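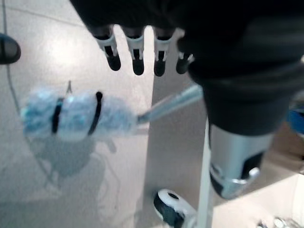
Dividendes : « Un rendement affiché, ça ne se mange pas »

Zawadi Kaijage a passé l'essentiel de sa carrière à lire les comptes de sociétés que tout le monde croyait connaître. Elle a quitté le courtier Costard au printemps et reçoit dans une cuisine encombrée de rapports annuels, dont plusieurs servent de dessous-de-plat. On venait lui parler de l'engouement des petits porteurs pour les valeurs à dividende, et de Pukari en particulier, le brasseur dont le titre est monté à 439 shillings en avril.

« Je n'ai rien contre la bière », dit-elle d'emblée. Ce qui l'agace, c'est l'argument de vente. Les brochures promettent un revenu régulier, presque une rente. « Ouvrez le rapport et cherchez la trésorerie. Le dividende a été maintenu, d'accord. Avec quel argent ? La dette a augmenté la même année. Si mon voisin emprunte pour m'offrir un cadeau d'anniversaire, je le remercie, mais je m'inquiète un peu. »

On lui oppose que la société verse quelque chose chaque année depuis son introduction en Bourse. Elle hausse les épaules. Une habitude, selon elle, ne figure dans aucun bilan. Elle rappelle le cas de Nulska, qui distribuait aussi sans faute, jusqu'à l'exercice où le conseil a décidé de tout garder. Les actionnaires l'ont appris par un communiqué publié à six heures du soir.
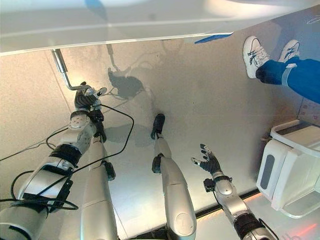 Et le conseil, justement, elle le voit comment ? « Comme un groupe de gens qui possèdent beaucoup d'actions et qui aiment les dividendes. Ce n'est pas un crime. Il faut simplement savoir qui décide et pour qui. » À la dernière assemblée de Pukari, 1066 actionnaires étaient présents ou représentés. Elle y était, au fond de la salle. Les questions ont duré moins longtemps que le film institutionnel. Un homme a demandé pourquoi les frais de distribution grimpaient plus vite que les ventes, on lui a répondu que la question était excellente, puis on a passé le micro à quelqu'un d'autre.

Kwaku Aryee, qui gère le fonds Athumani et garde une position sur le titre, juge ces critiques sévères. Joint par téléphone, il fait valoir que le brasseur vend un produit que les ménages achètent même quand l'année est mauvaise. « On ne peut pas reprocher à une entreprise mûre de rendre de l'argent à ses propriétaires. » Il reconnaît tout de même avoir réduit sa ligne, sans vouloir dire de combien.

Zawadi Kaijage écoute le résumé de cette réponse avec un demi-sourire. « Il a vendu, donc. » Puis elle revient au calcul, qu'elle fait au dos d'une enveloppe : un épargnant qui détient 300 titres, un rendement de 3 %, les frais de garde, la retenue à la source, et l'inflation qu'on oublie toujours de mettre dans la colonne. Le total lui paraît maigre pour une place aussi risquée. Elle n'exclut pas de se tromper. Elle s'est trompée sur Nulska, qu'elle recommandait encore l'année d'avant.

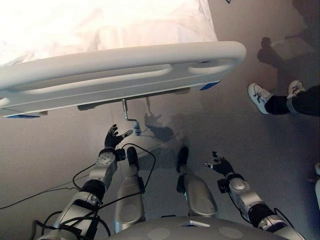

Lit d'hôpital et robot humanoïde, vue plongeante.

Que dit-elle alors à ceux qui l'appellent ? « De lire le tableau des flux avant la lettre du président. La lettre est toujours confiante, je n'en ai jamais lu une qui ne le soit pas. » Elle-même détient-elle du Pukari ? Oui, une petite ligne, héritée de son père. Elle touche le dividende et ne le réinvestit pas. Elle attend les comptes semestriels pour décider si elle la garde.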